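**Station 4, hand-guided and remote teaching: pre-session inspection**

Site: Skukport, bench room
Date: November 1, 2021
Inspected by: Jessie Dalgleish
Session operator: Valdir Lacerda
Task to be taught: cloth folding, single arm
Status key: OK / FIX / HOLD

### A. Stops and guarding

- [x] **A1. Bench stop button cuts arm power.** OK. Tested from both sides of the bench.
- [x] **A2. Stop button on the remote handset.** OK. Same result as A1. Handset label is peeling and should be reprinted.
- [x] **A3. Three-position grip switch, hand-guiding mode.** OK. Arm holds when the switch is released and when it is squeezed fully.
- [ ] **A4. Floor line at operator side.** FIX. Tape has lifted at the corner nearest the door. Same comment as in April.

### B. Arm in hand-guiding mode

- [x] **B1. Speed cap set to 18 percent.** OK. Read from the pendant after restart.
- [x] **B2. No drift with gripper fitted.** OK after correction. Payload value was still set for the old Bretix fingers, and the arm sank slowly when let go. Correct value entered and saved under the Curnon profile.
- [x] **B3. Joint 5 moves freely by hand.** OK. Slightly stiffer than joint 4, unchanged from last inspection.
- [ ] **B4. Wrist cable clear through full range.** FIX. Cable tie rubs on the housing at the far end of wrist rotation. Move the tie back one clip. Until then, do not teach past the marked limit.

### C. Work surface and cloth

- [x] **C1. Bench top clean, no splinters or raised grain.** OK. Checked by hand along the full working area.
- [x] **C2. Cloth free of pins, tags and hard fasteners.** OK.
- [x] **C3. Contrast between cloth and bench in wrist view.** OK. Maroon on pale pine gives a clear outline. Gray cloth from the Strachan box was rejected at the last inspection for this reason and stays out of the set.

Comment on C3: the outline is the part to check. Knots and grain in the pine show in the wrist view and have been accepted. Do not cover them with paper, which slides when the fingers press down.

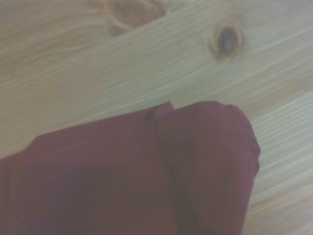

Soft focus at close range is also accepted for this task, provided the operator can still tell the top layer from the bench. Where the cloth is doubled over, the operator is to close the fingers slowly and stop at first resistance. Valdir has asked for a lower grip force on the remote handset than in hand-guiding mode. Agreed, see D2.

### D. Remote control

- [x] **D1. Handset delay.** OK. Measured at 47 ms, limit is 66 ms.
- [x] **D2. Grip force, remote mode.** OK. Lowered one step and locked. Hand-guiding value left as it was.
- [x] **D3. Arm stops on lost signal.** OK. Receiver unplugged with the arm in slow motion over the bare end of the bench. Arm stopped and needed a manual reset.
- [ ] **D4. Downward travel limit.** HOLD. Limit is stored relative to the old finger length. Remote sessions are not to start until Ignacio Okafor has reset it and a second person has checked it with a gauge block.

### E. Recording

- [x] **E1. Start and stop tone audible at operator position.** OK.
- [x] **E2. Discard key works.** OK. Aborted runs go to the reject folder and keep their run number.
- [x] **E3. Run counter.** OK. Next run is 111.

### Result

Hand-guided teaching: released, with the wrist limit in B4.
Remote teaching: on hold until D4 is closed.

A4 and B4 assigned to Catherine Gourlay. D4 assigned to Ignacio Okafor. Sandra Holroyd to countersign D4 before the handset is returned to the bench.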